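Perguntas frequentes sobre o estudo Kiltus

Reunimos nesta página as perguntas que mais recebemos de estudantes, colegas de outros laboratórios e pessoas que simplesmente ficaram curiosas depois de ouvir falar do projeto. Algumas respostas ficaram compridas, peço desculpa desde já, mas preferimos explicar com calma a deixar alguém com meia resposta. A última revisão do texto foi feita em julho.

O que é o Kiltus, em poucas palavras?

É um estudo sobre como ensinar robôs de dois braços a fazer tarefas domésticas de contato contínuo: passar um rodo no vidro, esfregar uma bancada, alisar um tecido. São tarefas em que a ferramenta precisa ficar encostada numa superfície por bastante tempo, com uma pressão que nem é muita nem é pouca, e que por isso dão um trabalho danado aos métodos habituais, pensados quase sempre para pegar um objeto aqui e largar ali. O nome não é sigla de nada, para quem sempre pergunta!

Por que vocês não teleoperam um robô, como tanta gente faz?

Já fizemos, e durante um bom tempo. O nosso primeiro conjunto de dados, o Pumley, foi todo gravado por teleoperação, com um braço fixo numa mesa. Funciona bem para muita coisa, mas quem opera à distância não sente o vidro. As pessoas apertavam demais, ou então deixavam o rodo descolar no meio do movimento, e o robô aprendia direitinho as duas manias. Com as garras na própria mão, a pessoa sente a resistência da superfície e corrige sem pensar, do jeito que faria em casa. Além disso, dá para ir até onde a tarefa acontece, sem carregar um robô escada acima (quem já carregou sabe do que estou falando).

Como é feita uma demonstração?

A pessoa segura uma garra em cada mão e executa a tarefa do começo ao fim, no ritmo dela. Cada garra leva marcadores quadrados em preto e branco, que usamos para estimar posição e orientação no espaço. A abertura das garras é gravada em paralelo, e uma câmera na cabeça registra o que a pessoa tem diante dos olhos. Depois, tudo é sincronizado e cortado em episódios. Pedimos apenas que o participante olhe para onde está trabalhando e evite conversar virando o rosto, coisa mais difícil do que parece quando a companhia é boa.

As janelas são a tarefa de que mais falamos em apresentações, e também a que mais nos deu dor de cabeça, por causa dos reflexos e de tudo o que se enxerga do outro lado do vidro. 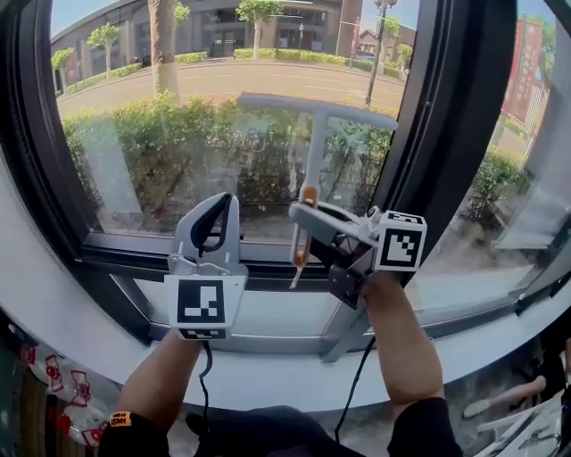 Limpeza de janela com as duas garras de mão: a direita segura a ferramenta em T contra o vidro, e os marcadores ficam logo abaixo ou ao lado das pinças.

Quantas demonstrações vocês gravaram?

A parte de janelas do Kiltus tem 309 episódios aproveitados, feitos por 12 participantes. Digo "aproveitados" porque a triagem é bastante rigorosa: se os marcadores somem da vista por tempo demais, ou se o relógio de uma das garras escorrega em relação ao da câmera, o episódio sai do conjunto, mesmo que a limpeza em si tenha ficado uma beleza. Guardamos os descartados numa pasta separada, e eles serão incluídos na distribuição para quem quiser estudar justamente as falhas de rastreamento.

O vidro não atrapalha a visão do modelo?

Atrapalha, e muito. Uma janela mostra a rua, as árvores, o céu, e por cima disso ainda devolve reflexos do lado de dentro. Nas primeiras versões o modelo se agarrava ao fundo: treinado diante de uma paisagem, ele se perdia quando a paisagem mudava. O que melhorou a situação foi dar ao modelo a posição relativa entre as duas garras e a posição da ferramenta em relação à moldura, e borrar o fundo ao acaso durante o treino. Chamamos esse procedimento de Jimus, e ele está descrito no relatório técnico com bem mais detalhe do que caberia nesta página.

Se só uma garra segura a ferramenta, por que gravar as duas?

Boa pergunta, e já tivemos discussões longas sobre ela. Mesmo quando uma das mãos parece não ter função, ela costuma participar: apoia, se prepara para trocar a ferramenta de lado, ou se afasta para não bater na moldura. Treinamos uma versão só com o braço ativo e ela se saiu pior nas janelas com parapeito fundo, onde o outro braço precisa saber sair do caminho. Nas janelas rasas a diferença foi tão pequena que não nos atrevemos a afirmar nada.

Qual foi o resultado, afinal?

Avaliamos o modelo num robô de dois braços, em 24 tentativas, com janelas que não apareciam nos dados de treino. Com o Jimus, o robô manteve o contato durante a passada inteira em boa parte delas; sem ele, perdia o contato com frequência perto dos cantos. A tabela completa, tentativa por tentativa, está no relatório, e recomendo olhar para ela em vez de confiar num número solto. O conjunto de teste é modesto, e seria feio da nossa parte vender isso como problema resolvido. Cantos inferiores continuam difíceis. Vidro muito engordurado também, porque o atrito muda no meio do caminho e o modelo não tem nenhum sensor de força para perceber.

E por que não colocam um sensor de força?

Estamos colocando! A Mieke Michiels está à frente dessa parte e já tem 2 protótipos na bancada. O desafio é o peso: cada grama a mais na garra aparece no cansaço do braço, e braço cansado muda o jeito de limpar. Um participante que começa fazendo passadas longas e bonitas termina fazendo umas curtinhas, e o modelo aprende as curtinhas também. Queremos ter certeza de que o sensor ajuda mais do que cansa antes de gravar um conjunto novo.

Cansa muito usar as garras?

Um pouco, principalmente nos ombros, e mais ainda quando a tarefa é acima da altura do peito. Fazemos pausas entre os episódios e qualquer pessoa pode parar quando quiser, sem precisar dar explicação. A recomendação é vir de manga curta ou bem justa, para o tecido não cobrir os marcadores, e prender pulseiras e relógios no bolso. Os cabos passam junto ao corpo, e vale a pena conferir se não ficaram enroscados antes de levantar os braços.

Preciso ter experiência com robótica para participar?

De jeito nenhum. Na verdade, gostamos bastante de receber quem tem prática com a tarefa e nenhuma com robôs. Quem limpa janelas com frequência tem soluções para os cantos em que nós jamais teríamos pensado. Antes da gravação há um treino curto, com tempo para se acostumar ao peso e à abertura das garras, e esses primeiros movimentos não entram nos dados.

O que acontece com as pessoas que aparecem nas imagens?

Rostos são borrados antes que o material saia dos nossos servidores, seja de participantes, seja de quem estava por perto. Placas de carro recebem o mesmo tratamento. Quem participou pode pedir a retirada dos próprios episódios enquanto o conjunto não estiver publicado; depois disso, retiramos das versões seguintes, mas não conseguimos recolher as cópias já baixadas, e preferimos dizer isso com clareza logo no termo de consentimento.

Os dados e o código vão ser abertos?

Sim, os dois. O código de sincronização já pode ser pedido por e-mail e vem com um exemplo pequeno para testar a instalação. Os episódios saem junto com a próxima versão do relatório. O Karabulut, a nossa ferramenta interna de triagem, também vai ser liberado, embora eu avise desde já que a interface foi feita por nós, para nós, e tem botões cuja função só se descobre apertando.

Posso usar as minhas próprias garras?

Pode, desde que a geometria dos marcadores seja medida com cuidado e informada no arquivo de calibração. Um erro pequeno na distância entre o marcador e a ponta da pinça vira um erro bem visível no vidro, com o rodo descolando de um lado só. Se isso acontecer, refaça a calibração antes de mexer no modelo. Recebemos muitas mensagens de gente que passou dias ajustando o treino quando o problema era a medida.

Minha pergunta não está aqui. E agora?

Escreva para a equipe pelo formulário de contato do projeto, em português ou em inglês. Respondemos a todas as mensagens, às vezes com certa demora em época de gravação, e as perguntas que se repetem acabam vindo parar nesta página.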